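Le temps de s'ennuyer un peu

décembre 2018

Cela faisait des semaines que je voulais écrire ce billet, et puis il y a eu les rhumes, le déménagement du bureau à l'étage, les réunions de parents, enfin vous connaissez la chanson. Ce soir la maison dort, il me reste une demi-tasse de tisane, alors je m'y mets !

En novembre, nous avons supprimé une activité. Une seule, le cours de judo de mon fils aîné, qui a 8 ans et qui, entre la piscine, le solfège et l'aide aux devoirs, ne rentrait chez nous que pour manger et dormir (j'exagère à peine). Il n'aimait plus trop le judo, il n'osait pas le dire, et moi je n'osais pas lui demander, parce que j'avais payé l'année entière et acheté le kimono un peu grand pour qu'il dure. Ma fille, elle, a deux ans de moins et n'avait rien réclamé du tout, mais elle passait ces après-midi-là dans la voiture, à l'arrière, entre Sernmont et la maison, avec un goûter sur les genoux.

Les premiers temps, je vous avoue que c'était long. Ils tournaient en rond, ils me suivaient d'une pièce à l'autre, ils me demandaient toutes les cinq minutes ce qu'on allait faire. J'avais envie de sortir la pâte à sel, les perles, n'importe quoi. Je me suis retenue (pas toujours, il y a eu un après-midi de pâte à sel, et j'en retrouve encore dans le tapis). Je répondais : « Je ne sais pas, mes chéris, vous allez bien trouver. » Et je continuais à plier mon linge en faisant semblant d'être très absorbée.

Et puis ils ont inventé Gromby. Je n'ai pas tout compris à Gromby. C'est une sorte de royaume, sous la table, avec un roi qui change souvent et des lois compliquées sur les coussins.

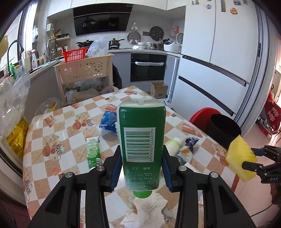 Quand la partie est bien lancée, j'ai interdiction de parler, sauf si je fais le dragon, et le dragon n'a le droit de dire que des choses aimables. Ils se disputent, bien sûr, et parfois fort, mais je remarque qu'ils se réconcilient plus vite quand je reste dans la cuisine.

Je ne dis pas qu'il faut tout arrêter. La piscine continue, il adore ça, et le solfège on verra au printemps. Je garde juste cette plage vide dans la semaine, et je la défends quand on nous propose un anniversaire ou une course à faire. Racontez-moi comment ça se passe chez vous, surtout si vous avez des plus grands, je me demande bien ce que devient Gromby à l'entrée au collège !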